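The green shirt took the longest. Yolanda Herrero had been told to let the machine work and keep her hands in her lap, so she sat on the stool and watched it think.

She had run the laundry at the Manzano hotel for 8 years. Now the owners wanted to know if the Prirna could do the folding by May, and they had asked her because she would tell them the truth. The salesman from Anden had left a sheet of paper with a price on it and the words "up to 400 pieces a shift." She had put her coffee on top of it.

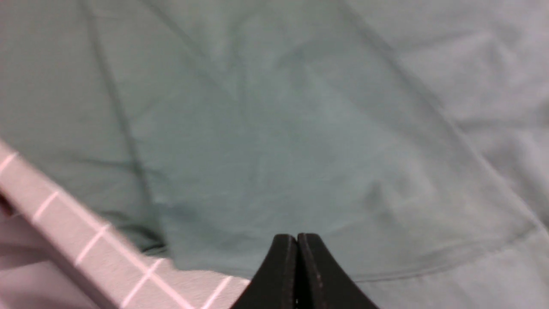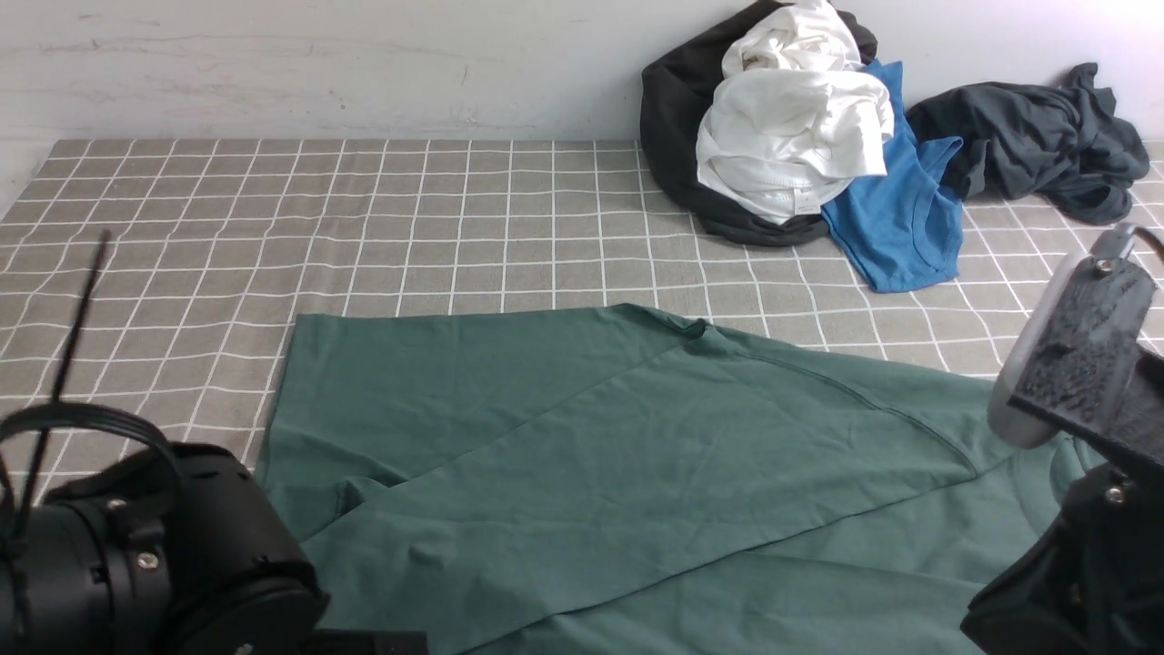 "Is it stuck?" her nephew asked from the door.

"It's deciding."

"Deciding what?"

"Where the sleeve is, I guess."

He watched for a minute and went back to the dryers. Yolanda picked up the clipboard. The form had a box for speed, a box for neatness, and a box marked "would you accept this from a new hire." She left the first two blank. A new hire who folded like that would get another week, and somebody standing next to her to show her the collar.

She wrote "another week" in the third box and signed it. Then she looked up room 251, who had called down twice about his shirts, and went to iron them herself.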